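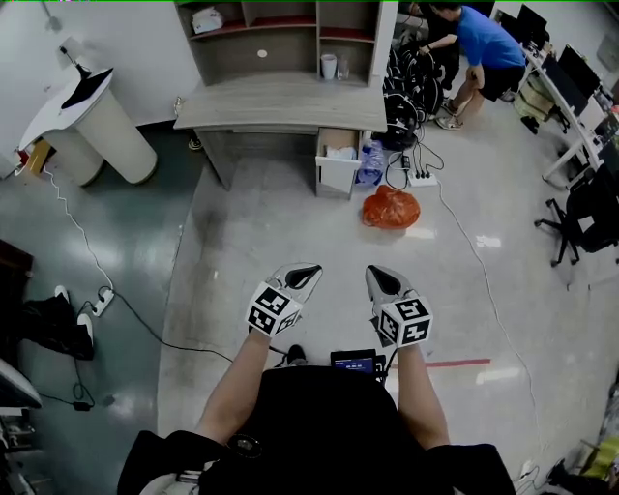
Nondosbridge Market Hall, lower level
Walk-through safety checklist with comments
Date: 20 March 2017
Reference: 3862
Previous inspection: January

Marks used: OK, Not OK, Doubtful. Doubtful means I was told it was fine and would like to see it for myself.

1. Main doors open fully and stay open
OK. Both leaves. The left one needs a shove for the last few inches.

2. Entrance matting flat, no curled edges
Not OK. The January sheet says "replaced." If this mat was replaced, it was replaced with another old mat. The corner nearest the ticket window lifts under a shoe.

3. Fire exits clear
Doubtful. Clear when I got there, but there were fresh scrape marks leading from the east exit to the stack of folding tables ten feet away. Will come back without calling first.

4. Exit signs lit
OK, all of them, including on the battery test.

5. Extinguishers in place, tagged, in date
Not OK. The one by the Pavliuk stall has a tag with initials and no date. Initials alone tell me someone owned a pen. Retag or swap out.

6. Floors free of slip hazards
Doubtful. Wumus supplied the floor coating and their sheet calls it "slip-resistant in all normal conditions." No definition of normal. I asked for the test results in January and got the same sheet again, in color. Until numbers turn up, wet floor signs go out whenever it rains.

7. Walkways at least 36 inches wide
Not OK. Fine on the plan. On the ground, the Cimness stall has crept forward with a rack of coats and the gap beside it fails. Stallholder says the rack is only out on busy days, which are the days I care about.

8. Electrical cords
Not OK. 2 extension cords plugged end to end behind the bakery counter. Same finding as last time, same cords. Remove them and put in a proper outlet. Tape over the joint is not a repair.

9. Stair treads and handrails
OK. Rail on the north stairs has been tightened and does not move when pulled hard.

10. First aid box
Doubtful. Box is full, which sounds good until you look in the accident book, where burn dressings have been used twice. Either it was restocked or the book is wrong. Show me the receipt.

11. Alarm heard in all areas
OK on the main floor. Not OK in the cold store with the door shut and the fan running. "You can sort of feel it" was the answer I got. Needs a flashing light inside.

12. Storage below sprinkler heads
OK.

Result: not passed. Items 5, 7 and 8 to be fixed before the next trading day. Items 2 and 11 within 2 weeks. Please don't send a list marked "done." Send photos, or leave it for me to check on the return visit.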